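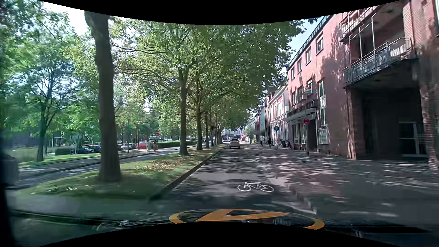
Front camera, mast position, tree-lined street with the brick building on the right. Patchy sun on the road, bicycle symbol just past the hood.

31 January 2020

I sat down this morning meaning to write half a page on the camera comparison and then spent most of an hour just going through the October drives again, so forgive me if this rambles a bit. Zhenhua Yao asked me to put my thoughts down before we choose, and I'd like them to be somewhere we can both find them later.

The two candidates are still the Rainer and the Indarer, both running through the Astus controller. I have been through 80 clips by now, 12 of them properly, with a notepad and a cup of tea, and the rest at double speed. The frame above is the one I keep going back to, because it has nearly everything I worry about in one place: leaf shadows all over the pavement, bright patches between them, a white marking lying right in the middle of it, and a sidewalk that is almost level with the roadway, so the edge on that side is very hard to find by height. The curb along the grass on the left is much kinder to us.

Exposure first. The Rainer settles in 6 frames when we come out of shade and the Indarer takes 10, and you do feel the difference when you step through by hand. On the other hand the Indarer holds on to dark areas better, and I'm thinking of places like that deep opening under the balcony, where I want to be able to tell a door from a person standing in front of it. I went back and forth on this all morning and I still lean a little toward the Rainer, but not by much!

Lens next. We lose the top and bottom to the black curved borders, and then a strip of what is left goes to the hood. I'd tilt the mount up a touch, but then the near road goes, and the near road is where the bike markings are. The hood is glossy and picks up reflections too, and the detector fired on the orange ring twice in other clips. Masking the hood out in the Indness config is a ten-minute job and I should simply do it. (Keep the old mask file, please, I needed it last time.)

Far objects: the light-colored car ahead is found every time, the bus beyond it most of the time. The two people on the far side of the parallel road come and go. I blamed the resolution at first, then reran at full size and got the same flicker, so now I suspect the tracker is dropping them behind the trunks. Zhenhua thinks it's the crop. We agreed to try both changes separately, one at a time, as we ought to have done in the fall.

Still to do: new hood mask, rerun the 12 clips on both cameras, ask about a matte wrap for the hood, and find the short cable, which was in the blue drawer on Tuesday and isn't there now.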